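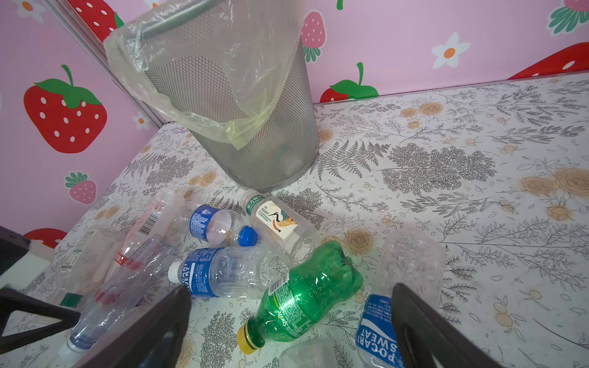 Ticket 2118: Left arm stops short on bottle pickup
Opened by: Huw Parry, Morgan robotics club
Project: bottle sorting, two-arm cell
Status: Closed

Problem
The left arm lowers to a bottle, stops above it and closes on nothing. The right arm runs the same Povelari script without trouble. It started on Friday after we updated the Gesetix controller. No error on the screen, only a line in the log saying "target reached."

What we tried
1. Restarted the controller and homed both arms. No change.
2. Swapped the scripts between the arms. The fault stayed with the left arm, so it isn't the script.
3. Checked the bolts on the left base. All tight.
4. Ran the left arm with the bottles spread out and again with them bunched near the bin. It stopped short both times.
5. Opened the settings file. The speed limit was 700 for both arms, as we set it in March. The tool length was 69 for the right arm and blank for the left.

Reply from Mideo support
Thanks for the log. A blank tool length makes the controller fall back to its default, which is longer than your gripper. Please enter the same value for both arms, save, and power the controller off fully. A soft restart won't load it. Then run one arm at a time with the other one parked.

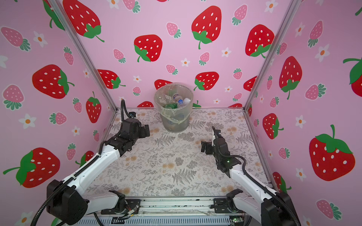 Update from Huw
Entered 69 for the left arm and did a full power-off. The first run was still short - I had saved to the wrong profile. Saved again to the club profile and the left arm now goes all the way down. We did 3 full rounds with it and it picked up every bottle, including the crushed ones. The right arm is the same as before.

One thing left over: the update also reset the park position, so we typed the old one back in by hand. Please add that to the update notes.

Closed by Mideo support. Note on park position passed to the Gesetix team.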